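Kindside > Manipulation Reports > Household Placement > Section 4

Last updated: June

4. Effect of Uncontrolled Daylight on Placement Performance

4.1 Motivation

The placement policy described in Section 3 was trained on demonstrations collected under ceiling lights with the shades fully drawn. This is the usual practice at our sites, and it keeps the camera exposure steady from one session to the next. It also means that the policy has seen very few shadows with hard edges. A kitchen in daily use has many of them. They move through the day, they cross objects and counters alike, and they produce strong changes in pixel value that have nothing to do with the shape of anything on the counter.

Early trials at the Koskela site suggested that this gap mattered. The policy performed well in the evening and less well in the morning, although the objects and the robot program had not changed. The operators first suspected the wrist calibration, and two sessions were lost to repeating it. Only when the logs were sorted by time of day did the pattern become clear. The present section reports a controlled study of that effect and of a training change, called Clolent, that was meant to reduce it.

4.2 Task and Workspace

The task is a single-arm pick and place. The arm grasps one small item from the counter, lifts it, carries it to a shallow clear plastic tray, lowers it, and releases it inside the walls. A trial is scored as a success if the item is at rest inside the tray when the arm has returned to its home pose. Items that land inside and roll against a wall are counted as successes. Items that touch the rim and fall outside are counted as failures, as are trials stopped by the operator for safety.

The tray was selected on purpose. Clear plastic gives weak edges under even light and false edges under direct sun, when reflections in the walls can be brighter than the walls themselves. An opaque tray had been used in our earlier work, and we found that it hid most of the problem studied here.

The back of the counter was left in a cluttered state, with ordinary kitchen containers standing along the wall. These were not targets of the task. They were kept in view so that the policy could not rely on a bare background, and they were moved by hand between blocks of trials. Figure 4 shows the workspace with sunlight falling through the blinds and the gripper holding an apple just above the tray. 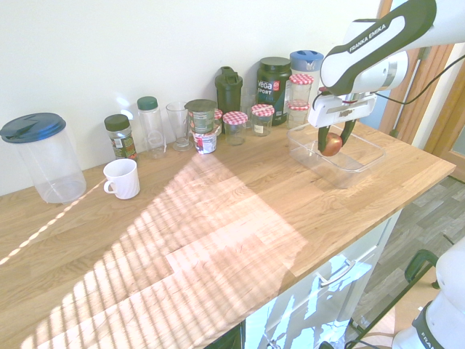 Silviu Mihăilă and Gheorghița Bratu
Household Placement Group, Kindside

Figure 4. Workspace in the direct-sun condition, seen from the fixed camera. Bands of light and shadow cross the counter. The apple is held over the back left portion of the tray.

4.3 Lighting Conditions

Three lighting conditions were defined. In the shaded condition, the blinds were closed and the room lights were on. In the diffuse condition, the blinds were open but the sun did not reach the counter directly. In the direct-sun condition, the blinds were partly open and the sun fell on the work surface, giving a striped pattern. No attempt was made to fix the position of the stripes. They shifted over the course of a block, and we regard this movement as part of the condition.

Trials were run in blocks of 20. The order of blocks could not be fully randomized, as the direct-sun condition was available only when the weather allowed it. To limit the effect of this, every direct-sun block was paired with a shaded block run on the same day, using the same items in the same order. Diffuse blocks were placed between them when time remained.

Camera exposure was left on its automatic setting throughout. We are aware that a fixed exposure would have removed one source of variation. It would also have made the result harder to apply, as the units in regular service at our sites all run with automatic exposure and are likely to go on doing so.

4.4 Training Procedure

Two policies were compared. They share the same network, the same action space, and the same set of 1000 demonstrations collected in the shaded condition. The first policy, referred to as the base policy, was trained on those demonstrations with the usual small changes in brightness and color. The second was trained with Clolent, which draws synthetic shadow patterns over each training image before it is passed to the network.

The patterns are simple. Each consists of a set of parallel bright bands with random width, spacing, angle, and strength. The bands are laid over the whole image without regard to depth, so that they run straight across objects that would bend or break them in a real room. We considered a more exact method that would use an estimated depth map to bend the bands. It was set aside after a short trial - the depth estimates were least reliable on the clear tray, and the errors placed strong false edges exactly where the policy needed to look.

One detail proved to be important. The same pattern must be kept for all images in a short training sequence, with only a slow drift between them. When a new pattern was drawn for every image, the policy learned to move with a slight tremor near the tray, and the time to release grew longer. Keeping the pattern steady removed the tremor.

No direct-sun data were used to train either policy. A separate set of 200 direct-sun demonstrations was collected at the Drondotska site and was used only to choose the range of band strengths. None of the test items appeared in that set.

4.5 Results

In the shaded condition, the two policies could not be told apart. Both completed nearly all trials, and the few failures were grasp failures that occurred well before the tray came into play. We take this as evidence that training with shadow patterns carries no clear cost under even light, at least for items of the size used here.

In the diffuse condition, the base policy showed a small drop in success and a clear increase in hesitation. It would often stop above the tray, move back a short distance, and approach again. Such trials usually ended in success, but they took longer, and several came close to the time limit. The Clolent policy did not show this behavior to any marked degree.

The direct-sun condition separated the two policies. The base policy failed most often in the final part of the motion, with the item already grasped and close to the tray. Two types of error accounted for the greater part of these failures. In the first, the arm released the item too early, over the near or far wall, when a bright band ran parallel to the wall and close to it. In the second, the arm lowered the item correctly and then did not release it. The second error was seen only when a band crossed the gripper fingers, and we believe that the policy had lost track of where the fingers ended and the item began.

The Clolent policy reduced the first error strongly and the second only in part. In the last set of paired blocks, it left 11 failures in the direct-sun condition, and most of them were of the second type. Drawing flat bands over an image teaches the policy to ignore a bright line on the counter. It appears to teach less about how light changes the look of a curved item held in dark fingers.

Round items were harder than flat-sided ones for both policies. They tended to roll after release, and a release made slightly too high was enough to carry them over the rim. This effect was present in every lighting condition and should not be assigned to light alone.

4.6 Limits of the Study

The study was carried out on one counter and with one type of blind. The stripes were therefore similar in width from day to day, and we can't say how the policy would behave under the broken shadow of a tree or a patterned curtain. The background was also favorable in one respect: a plain white wall offers few features that could be confused with the tray.

The pairing of blocks by day controls for slow changes in the hardware but leaves the time of day open. Direct-sun blocks were always run while the sun was on the counter, and the shaded blocks were run before or after. A warm-up effect in the arm cannot be ruled out. We checked for one by comparing early and late shaded blocks and found no difference, but the check was a small one.

Finally, operators knew which policy was running. Scoring was done from the recorded video by a second person who did not have this information, and disputed trials were reviewed together. The decision to stop a trial for safety, however, was made by the operator on the spot.

4.7 Relation to the Following Section

Section 5 considers the second type of error in more detail and tests whether a signal from the gripper, such as finger width, can take the place of the visual cue for release. The lighting conditions, the scoring rules, and the pairing of blocks are the same as those given above.

Reader comments (3)

tmk_lab
Was the tray fixed to the counter? We had a similar setup and a good share of our rim contacts came from the tray sliding a little between trials.

Gheorghița Bratu
It was not fixed. It was put back against a pencil mark at the start of each trial. Small shifts during a trial are possible, and we did not measure them. We will add a sentence on this to 4.6.

oddparity
The note on keeping the band pattern steady across a sequence saved me a week. We had the same tremor and were blaming the controller. Could you share the drift rate you used? I looked in the appendix and could only find the strength range.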